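Why I started to repair my own clothes

9 April 2018

I moved to Plelley in December, a little more than a year ago, and I brought with me one suitcase and a bag of clothes that had something wrong with them. A shirt without two buttons. A sweater with a hole under the arm. Some pants that I liked very much and could not wear in front of people. I had carried this bag from one apartment to another for years, always thinking that I would bring it to a tailor.

In Plelley there is a tailor, but he is closed when I come home from work. So the bag stood behind the door all winter, and every time I opened the door it fell over. One evening I got angry at it, sat down on the floor and sewed on the first button. It took me the whole evening, I think, with the tea and the looking for the scissors. But the button is still there today.

Where I grew up, everybody's grandmother could sew, and so the children did not learn it. It sounds strange but it is true in my family. My grandmother was so quick that it was not worth the time to teach us. You gave her the socks after dinner and you got them back before bed. When she died we had her sewing box and no person who knew what half of the things in it were for. My sister keeps the box now. I have only the thimble, and it is too small for my finger.

What I bought

I am a careful person with money, so I did not want to buy a machine before I knew if I would like it. I began with a packet of needles, a small pair of scissors and three spools of thread: black, white and a kind of grey that goes with nearly everything. The thread is from Suvero, a brand they sell in the hardware store here, next to the light bulbs. The first thread I had was from a hotel sewing kit and it broke all the time. I thought it was my fault for pulling too hard. With better thread I pull the same way and it does not break.

Later I found a used machine, an old Aker, in the newspaper ads. The lady who sold it had written that it had been used 12 times, and I liked so much that she knew the number that I did not ask for a lower price. It is heavy and it makes a noise like a small tractor. My downstairs neighbor was very polite about it, but now I sew only before dinner.

The manual is missing. I spent a Saturday's worth of patience, spread over several evenings, to understand how the thread goes from the spool to the needle. There are 9 places where it must pass, and if you forget one, the machine lets you sew quite far before it makes a nest under the cloth. I drew a plan on a piece of cardboard and taped it to the wall. I still look at it every time.

What I learned about buying clothes

This part I did not expect. Since I repair things, I look at clothes in the store from the inside. I turn the sleeve, I look how the pocket is attached, and I pull a little where two pieces meet. The people who work there probably think that I am looking for something stolen. I have put back many things that looked nice from the outside. Some were expensive, too.

I read somewhere that an ordinary person should need 1000 stitches in a year to keep his clothes in order. I don't know who calculated this and I don't believe it very much. But I like the idea that it is a kind of housework, like the dishes, and that it is never finished. Before, I thought a piece of clothing was good until it was broken and then it was trash. Now there is a long time between these two, and most of my clothes live in this time.

There is also a thing about color. In the beginning I tried to match the thread exactly, and I stood in front of the store window with a sleeve in one hand and a spool in the other, because in daylight it looks different than under the lamp. Almost matching is the worst, to my eye. It looks like a mistake. If I don't have the right color, I take a thread that is clearly darker, and then it looks as if somebody decided it. A dark line on a light cloth shows every place where your hand or the machine was not steady, that is true. I can live with it.
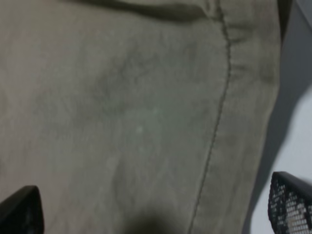 Things I still bring to somebody else

I do not repair everything. Zippers I have tried two times, and both times the jacket could be closed but not opened again, so I had to take it off over my head. Now I send zippers to a shop called Tang, in the next town, where I go anyway for the dentist. They write a little paper with the date, and it is always ready one day early.

Leather I also leave alone. For leather you need other needles and, I suppose, stronger fingers. And I don't touch my good coat. It has a lining that is a bit loose at the bottom, and I know in theory how to fix it, but I am afraid to open something that is for the most part closed.

The bag behind the door is almost empty now. At the bottom there is only the sweater with the hole under the arm. I have bought wool for it, and I have watched how other people do it – they make a small net over the hole, first one direction and then the other. I practiced on an old sock and the result was hard like a coin. A reader wrote to me that I should use a thinner wool and not pull it so tight, and to put something round behind the hole. She uses an orange. I will try this next, when I have bought oranges.

If you have an old Aker and still have the manual for it, please write to me. I would be very happy with a copy, even of only the page about the tension.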